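Visit report: Natness seed cleaning and packing works, Westeren

The works opened to members on June 21, 2024. The group met at the weighbridge, signed in, and was issued with ear defenders and hair nets. Kenji Nakamura, the site engineer, led the morning half. Shoshana Kasprzak took over in the germination room after the break.

Intake is by tipping trailer into a covered pit. A sample is drawn from each load with a hollow spear and tested for moisture before the grid is opened. Anything above the limit goes to the drying floor, a brick building with perforated ducts under the bed. The fans were off during the visit, as barley does not arrive until later in the summer. Mr Nakamura said the ducts are lifted and brushed out every December.

From the pit, seed is carried by bucket elevator to the pre-cleaner on the third level. The elevator belt was replaced last winter after the old one began to track to one side and rub on the casing. The new belt runs slower, with deeper buckets, and breakage in peas has fallen.

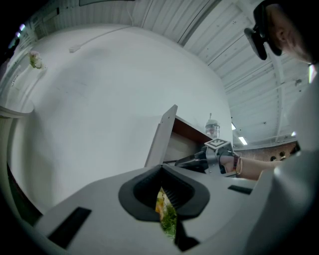 The pre-cleaner removes straw, stones and dust by screen and air. The main cleaner follows, with 3 decks of screens. Screens are held in a rack by hole size, and a change takes two people most of an hour. Several visitors asked why the works does not group its lots to save changes. It does where it can, but growers' delivery dates decide most of the order.

After the main cleaner comes the gravity table, which separates light grains from sound ones on a tilted, shaking deck. The machine is an Arruda, bought second-hand. Its deck angle is set by handwheel and read off a brass scale. Clover had been run the day before, and the log gave 652 kg in and 418 kg passed at first pass, the middle fraction being sent round again. Noise at this point made questions difficult.

The germination room is kept at a constant temperature. Counted seeds are laid on damp pleated paper in lidded boxes, and seedlings are judged normal or abnormal on fixed days. Ms Kasprzak explained the difference using bean seedlings with damaged growing points.
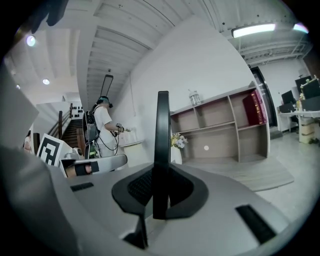

Old lots are retested before sale, and any lot below standard is withdrawn. The oldest sample in the store, numbered 1017, is a field bean from the Itlow trials and is kept for reference only.

Parking was limited and the upper levels are reached by open stairs, so members with poor knees should stay with the ground floor party. Tea was provided in the canteen. The site shop sells small packets of clover and vetch, cash only.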